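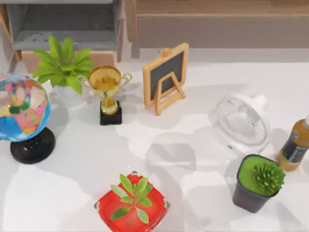
Fellidton Textile Conservation Workshop
Bench notebook, February
Subject: wet cleaning trials, Risholm sampler group

9:20 a.m. Water supply checked before any work. Conductivity at the deionized tap was within the usual range. The tap in the rear sink remains out of use until the cartridge is replaced, and colleagues are asked not to fill from it, even for rinsing glassware.

Trials today concerned the linen ground only. The silk threads were tested last month and the red was found to be unstable in anything above neutral pH. The two darker greens were stable in all baths. The brown was not tested, as there is too little loose thread on the reverse to spare any.

Test pieces were cut from the Marti linen, which is closer in weight to the Risholm ground than the stock cloth used in January. Each was soiled by the standard method and left to age in the oven. A total of 142 hours is recorded on the oven sheet. The intended period was longer, but the oven was needed for the adhesive work and the pieces were removed early. This should be borne in mind when the results are compared with the January set.

Bath 1: deionized water, 20 minutes, no agitation. Slight yellow discoloration of the water after the first few minutes. Piece remained dull.

Bath 2: as above with the Zellon detergent at the lower concentration, sponged lightly from the center outward. Marked improvement. Rinsing took far longer than planned and foam was still present at the fourth change of water.

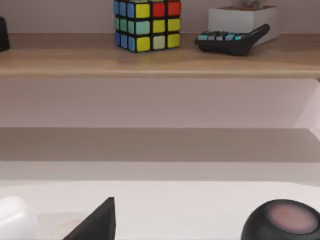 Bath 3: the same detergent at half the concentration of Bath 2. Cleaning was nearly equal to the eye, and the rinse water was clear at the third change. This is the preferred treatment at present. Color readings are to be taken once the pieces have been conditioned overnight.

Volume used, all baths and rinses, was around 200 liters. The figure is high for small pieces and is owed mainly to Bath 2. If the full group is treated in this way, the holding tank will need to be filled the evening before.

Drying: face up on glass, edges aligned by hand, no pins. One corner of the Bath 1 piece lifted and was laid down again with a damp brush. The fan was kept at its lowest setting — the higher setting caused uneven drying in the January trials and left a faint tide line.

Matters outstanding:
Color readings for all three pieces.
Reorder blotting paper, heavy weight. The present packet is nearly finished.
Confirm with the lending institution whether the old linen backing on sampler 9 may be removed. The file contains two letters on this point and they do not agree.
Repeat Bath 3 on a piece aged for the full period.

4:45 p.m. Tank drained and wiped down. Sponges boiled and set out to dry. Oven sheet corrected — the start time had been entered on the wrong line.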